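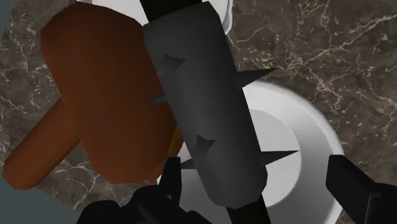 **Figure 3.** Spiked cylinder and plate on brown marble (computer rendering).

## 4.2 What people call things they can't name

I'll admit I came to this part of the study sideways. The plan was to look at how families in Trenska label their kitchen drawers, and I had no interest in odd objects at all. Then Vojtěch Holub, who was sorting our first batch of interviews, noticed how often people stopped mid-sentence and said something like "the pokey one" or "Gran's whatsit". We went back through the lot and found 647 of these stopgap names, from 51 households.

What struck me first was how settled they were. I'd expected people to grope about for a fresh word each time, and a few did, but most homes had one name and stuck to it. In one house in Nutbridge the potato ricer had been "the Alexiou" for so long that the children took it for the proper word (it was the surname of the neighbour who lent it and never asked for it back). The youngest had asked for one by that name in a shop.

Shape does a lot of the work, as you'd guess. A thing with points, like the cylinder in Figure 3, tends to draw a name from the points before anything else, and its colour hardly gets a look in. Round, smooth things were much harder on our speakers. They fell back on where the thing was kept, or who had bought it – "the top shelf one", "Dad's mistake".

I had a pet theory that couples would bring two rival names into a shared home and fight it out. Only 11 of the households gave us anything of the sort, and in 2 of those the partners had simply carried on with a name each, quite happily, for years. One pair hadn't noticed until I played the tape back to them!

There is a weak spot here and I'd rather own up to it. We did most of the visits in November, when a good many people had their baking things out, so the sample leans towards cutters, tins and icing gear. A summer round might well turn up more names for picnic clutter, or for whatever lives in the shed. I come back to sheds in Section 5, where the naming habits are a good deal ruder.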